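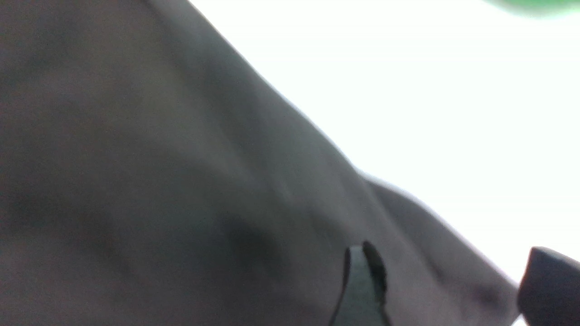
Work on the Zukitz crossing project is on schedule for the period ending in November. The project covers the river crossing at Zukitz in the fall of 1944, from the first engineer patrols to the opening of the road to Pliritz. Text for the map room is finished and has been through one outside reader. For the backing of the map case we have settled on a soft gray cloth like the one at the top of this report, hung with its folds left in. The printed maps stood out well against it in the test setup.

## Research

The engineer battalion's daily log has been transcribed up to the night of the crossing. It gives 200 yards as the width of the river at the ferry landing. The infantry account gives a lower figure, and we have kept both in the draft with a note on where each was taken. Two of the company diaries disagree on when the smoke screen was lit. One says before 5 a.m., the other says after the first boats had left the bank.

The west bank section still needs work. The only full account of the mortar positions there was written after the war, and it places a road junction where the 1944 map shows a field.

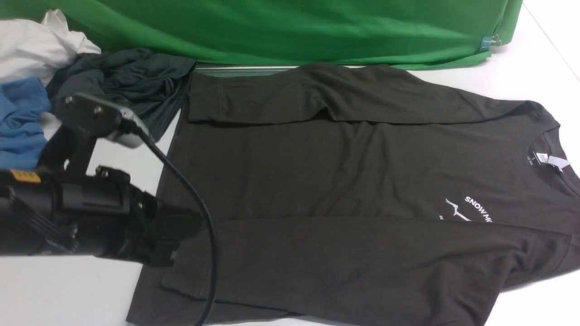 ## Interviews and family papers

We recorded 3 interviews with families in Hou. One family lent us 60 letters, all now scanned and returned. Most were written during training and say little about the river, but four were sent in the week after the crossing and name men from the second wave of boats.
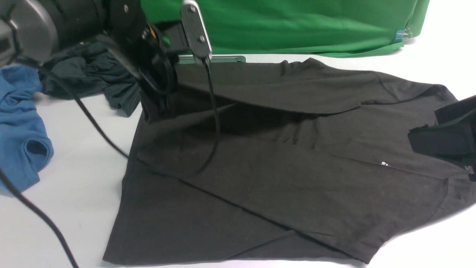

*Dark T-shirt with white lettering, partly folded on a white table.*

Anqi Zheng is checking the names against the casualty lists. Spellings vary a good deal, and several men appear under a nickname only.

## Database and budget

The unit records are being entered in Evetora. Entry is complete for the engineers and half done for the infantry.
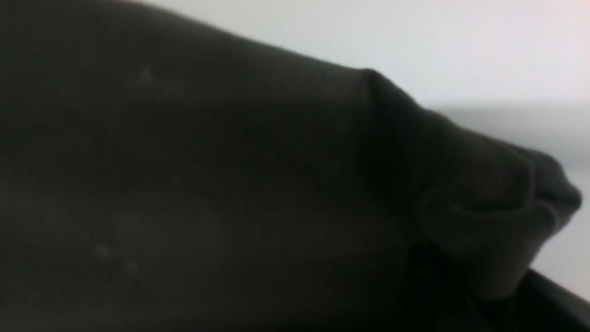 The remaining infantry records are on microfilm and take longer to read, so we have moved some hours from the design line to cover them. The total is unchanged. We ask for your approval of this move before the next payment.

Next period: finish the west bank section, complete the name check, and send the full text to the printer for a quote.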